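The Waiting State

1. Semwal

Divina Agbayani had written the planner in May, in a room above a bakery, and she still called it by the name of its folder, Semwal. It took a list of motor parts and worked out which arm should fetch what, and in which order. Corey Treloar wrote the part underneath, which turned those orders into joint angles. They got on well as long as neither opened the other's files.

By half past ten that night they had been through 11 runs. Every one of them had stopped at the same line in the log: right arm holding, left arm waiting. No fault was raised. Semwal believed the left arm had something still to do, and Corey's code believed it had already been done.

"It's yours," Corey said.

"Show me where," said Divina.

He started the next run and they both watched the rotor disc, up in the right gripper, with the copper coils of the stator on the blue sheet below it.

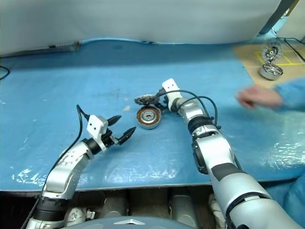

"Why does a planner need a waiting state at all?" Heather Nepia had asked when she signed off the budget.

"Two arms share one table, and if one can't wait for the other they'll both try to use the same bit of space," Divina had told her.

Heather had written that down. She ran Firent's accounts and liked to know what she was paying for. She hadn't asked what happened when an arm waited for something that never came.

Divina pulled up the message queue. Wael Helmy had built it years before for a sorting line, and it threw away any message older than 12 seconds. That had been sensible for parcels. She scrolled back through the night's logs and found the left arm's "clear" message, sent on time, sitting behind a pile of camera updates until it was too old to keep.

"It's Wael's," she said.

Corey leaned over to read it. He seemed pleased, then less so. Wael had left for Windix in the spring, and his code had no owner now except the two of them.

"We could make the limit longer," he said.

"Then it'll do it again on a busier table." She was already typing. She gave the arm messages a queue of their own, and told the planner to ask again after eight seconds if it had heard nothing. Corey read each line over her shoulder and for once didn't object to any of them.

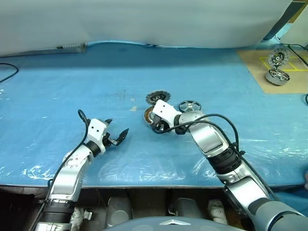 2. The handover note

Xóchitl Hinojosa came on at six and found the note taped to her keyboard. Arm messages now have their own queue, it said. Don't merge with the old one. If the left arm waits, look at the log before you restart anything. Under that Corey had added his phone number, and under the number Divina had written, ring me first.

She made tea and opened the log. The planner had asked its new question twice in the night — "left arm, are you clear?" — and had its answer both times. She read on to the end, then put Wael's name in the search box to see what else he had left behind.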